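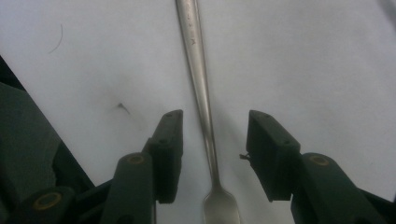 Un tenedor sobre una superficie blanca.

Comach estrena encuesta de satisfacción en sus comedores y sortea menús cada mes

La cadena de comida casera Comach ha puesto en marcha una encuesta para clientes en todos sus locales. Son 143. Arrancó el jueves a la hora de comer, sin mucho ruido, y quien la rellena entra en un sorteo mensual de menús para dos personas. El primero, en octubre.

El sistema es sencillo. En el ticket, abajo del todo, viene un código. Se entra en la página de la encuesta, se mete el código, se elige el local y se contestan 17 preguntas: tiempo de espera, temperatura de los platos, limpieza de mesas y aseos, trato en caja, precio. La última es abierta y se puede dejar en blanco. También hay versión en papel, para pedir en el mostrador, aunque en la empresa reconocen que no ha llegado a todos los locales todavía.

El código caduca a los dos días de la compra. Es lo que más quejas ha levantado de momento. En el local de la avenida de la estación varios clientes contaban el mismo jueves que la página no les cargaba, o que les daba el código por usado sin haberlo metido nunca. Comach habla de "incidencias puntuales de las primeras horas" y asegura que por la tarde estaba resuelto. A las siete, cuando probó este medio, la encuesta cargaba bien - lenta, pero bien.

Un comedor por código, un código por ticket. Las mesas que pagan juntas solo pueden opinar una vez, lo cual ha sorprendido a mas de uno: familias de cinco con un solo ticket y cinco opiniones distintas sobre las lentejas. La empresa no prevé cambiarlo.

Premios

Cada mes se repartirán 17 lotes. Cada lote son menús para dos, bebida y postre incluidos, a gastar en cualquier local de la cadena menos los de área de servicio, que funcionan en franquicia y con carta propia. No se puede canjear por dinero. Los festivos tampoco vale. Los ganadores reciben aviso por correo electrónico y tienen hasta el final del mes siguiente para usarlo; si no contestan, el lote pasa a un suplente.

Pueden participar mayores de edad con ticket de consumo en sala o para llevar. Los pedidos por aplicación quedan fuera por ahora. Empleados y familiares directos, también fuera. Las bases están colgadas en la web de la cadena y, según Comach, en un cartel junto a la caja de cada local (en el de la estación el cartel no estaba el jueves).

Quién lleva los datos

La recogida y el tratamiento de las respuestas los hace Tritex, la misma consultora que se encargó el año pasado del programa de puntos. La cadena recibirá los resultados agrupados por local y por franja horaria, sin nombres. El correo electrónico se pide solo para el sorteo y hay una casilla aparte, sin marcar, para quien quiera recibir promociones. Quien no la marque no debería recibir nada.

En la prueba previa, hecha en primavera en los comedores de la zona norte, se recogieron 1776 respuestas. Lo peor valorado, la espera entre las dos y las tres de la tarde. Lo mejor, el pan y el trato. Los aseos, aprobado raso. De ahí han salido ya algunos cambios: una segunda caja abierta a mediodía en los locales grandes y la vuelta del plato de cuchara diario, que se habia quitado en verano y que muchos pedían en la casilla abierta.

No todo lo que se pidió se ha hecho. La bajada del menú del día, por ejemplo, no. Comach se limita a decir que el precio "se mantiene en revisión". Tampoco hay novedades sobre el horario de cenas entre semana, recortado en casi todos los locales pequeños.

La competencia

La cadena no es la primera del sector. Trurero, su rival más directa en menú del día, tiene encuesta propia desde hace tiempo, más corta y con descuento inmediato en la siguiente visita en lugar de sorteo. Las cafeterías Baxter la hacen en una tableta a la salida, con caras de colores, y no dan nada a cambio. Fuentes del sector consultadas ven más útil el modelo largo para saber qué falla, aunque lo acaba menos gente. Diecisiete preguntas con el café enfriándose son muchas preguntas.

En Comach calculan que se tarda menos de cinco minutos. Con el móvil y sin prisa, puede ser.

Lo que conviene saber antes de rellenarla: guardar el ticket hasta el día del sorteo, porque lo pedirán para entregar el premio; escribir bien el correo, que no se puede corregir después; y elegir el local exacto, ya que en algunas ciudades hay dos en la misma calle y el desplegable no pone el número. Para incidencias con el código hay un formulario en la misma página. El telefono de atención al cliente, de momento, no atiende consultas sobre la encuesta.

La campaña sigue abierta sin fecha de cierre. Los primeros resultados por local se colgarán en los propios comedores, junto a la carta, pasado el primer sorteo.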